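How to Request a Police Incident Report in Vurkville

If you were involved in an incident that Vurkville police responded to, or your property was damaged or stolen, you can ask for a copy of the written report. Insurance companies, landlords and employers often want one. These steps cover ordinary incident reports. Crash reports go through a different desk and use a different form.

Before you start

Find the case number. It is printed on the card the officer left with you, on the line under the officer's name. If you lost the card, you can still make a request, but you will need the date, the street address and the name of at least one person involved. A search without a case number takes longer.

You also need a government photo ID. If you are asking on behalf of someone else, bring a signed letter from that person and a copy of their ID.

Filling out the form

The form is called Records Request 46. Paper copies are in the rack inside the front entrance on Czarnecka Street. Print in black or blue ink. In Box 1, write the case number exactly as it appears on the card, including the dash. In Box 2, check whether you are the victim, a witness, an attorney or a member of the public. What you check here decides how much of the report you get. Victims usually receive the full narrative. Members of the public receive the front page, with home addresses and phone numbers blacked out.

Leave Box 5 blank. It is for the clerk.
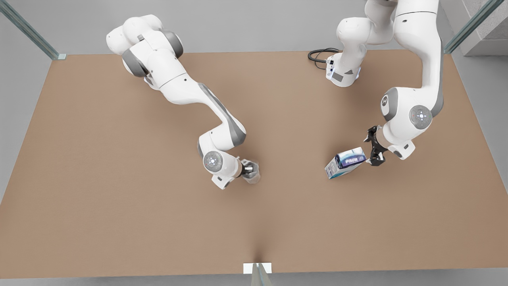
3 min read

Turn the form in at the records window or mail it to Records, 123 Czarnecka Street, Vurkville. Do not mail your original ID. A photocopy of the front is enough. The first 16 pages are free, and the clerk will call you with the cost if the report runs longer.

If the case is still open

Reports in an open investigation can be held back in whole or in part. You should get a letter saying so, with the reason. Keep the letter. Your insurer may accept it for the time being, and you will need it if you appeal.

You can send in a new request once the case is closed. The department does not contact people when that happens, so call and ask every month or so.

If you are turned down

Write to the records supervisor, Jolanta Żak, and include a copy of the refusal letter and your original form. Say which parts of the report you want and why. One page is plenty. If the report has a mistake in it, such as a misspelled name or a wrong plate number, use the correction form instead. An appeal will not change what the report says.

Written by Ronaldo Dagdag. Last updated 10/13/20.

Contact us | Copyright 2020 Zallis Public Safety Guide | Back to top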